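Section 2: Working out what to buy before you set up
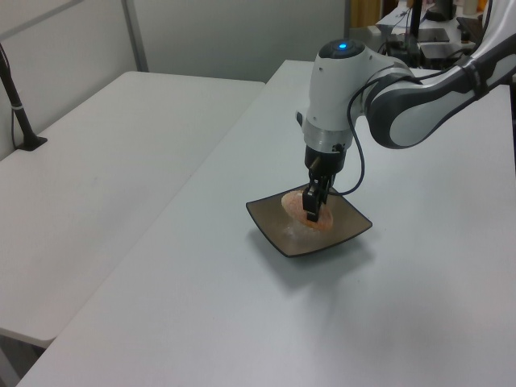 Arm and black gripper over a square dish, with a second table alongside.

I put this section ahead of the wiring on purpose. When I planned our first Storkora cell I priced the arm, felt very pleased with myself, and then spent nearly 1,000 dollars on things I'd left off the list (tables, mostly!). So grab a pencil and do these first.

1. Measure your floor. I like two tables side by side with a narrow gap, one for the arm to work over and one for everything else.

2. Pick the food you'll handle most and buy fingers for that. Soft, round pieces are fussy, and I'd budget for 3 sets of fingers - you will want to try different ones.

3. Buy your dishes now, all the same kind. Shallow ones with turned-up corners are fine, but you'll teach the arm to one shape and a mixed stack will drive you crazy.

4. Add a line for cable straps. Run the cable along the forearm, strap it, and leave a loose loop at the wrist so it can turn.

5. Price a clamp-on pole if you plan to mount anything over the tables. Check the thickness of your tabletop before you order the clamp.

Note: Vudico quotes the arm and the gripper separately. Sewwandi Khan in our Vukdale office keeps the current price sheet, so ask her before you send in a purchase order.

Caution: Don't put food you mean to serve under a gripper until you've confirmed in writing that the fingers are food-safe. Ask for that with the quote. Mine took until February to arrive.

Once your list is priced, go on to Section 3 and mark out the table positions.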